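24/12/2025
Jellmont (platformer), camera and jump notes

Last proper day before the break and the jump finally feels right! I spent all of November blaming the animation, and it was the input buffer the whole time. Buneo was reading the button before the ground check, so a press on landing got thrown away. Swapped the order, widened the buffer to 96 milliseconds, and the little fellow hops about like he means it.
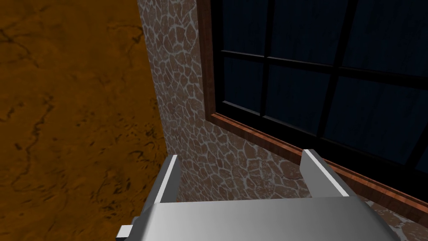 Camera

Still fighting the chase camera in the tower level. It swings too wide on the spiral stairs and you lose sight of your own feet, which in a 3D platformer is murder. I tried locking it behind the player for the climb only, and that's lovely going up and horrid coming down. Next idea: let it drift, but pull it back

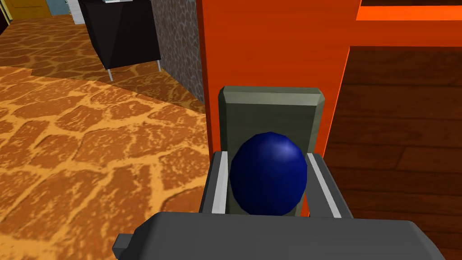

gently whenever the player starts a jump. Junaid had a go with that version and got to the bell in one run, so there's something in it. Pull strength is 400 in the settings file for now (2000 made me seasick).

Collectables

Moved the feathers off the main path in Ukura, the marsh level. Much better. You catch one out of the corner of your eye and go wandering, and the level feels twice the size for it. 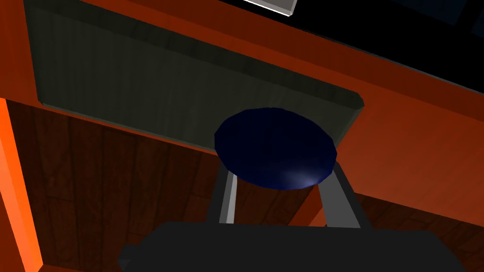

I'd like a sound cue as well, something soft that gets louder as you get near, but the mixer is already crowded with frogs. Maybe drop the frogs a bit. (I love the frogs.)

Save file is down to 1230 bytes with the feathers stored as bits. Old saves still load, checked with three of them.

Boss

Aguirre, the big heron, now waits a beat before his second swoop. I think he's fair at last, and great fun to dodge.

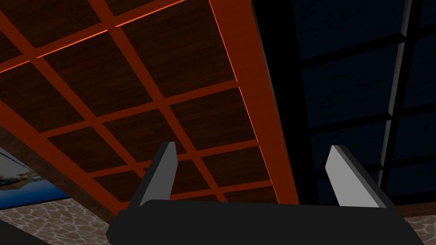

Junaid Warraich: he's fair on a pad, but on keys I can't turn fast enough to clear the second swoop. Could the wait be longer for keyboard only?

Yes, will try that first thing after the break. Build is on the shared drive, tower camera switched off by default.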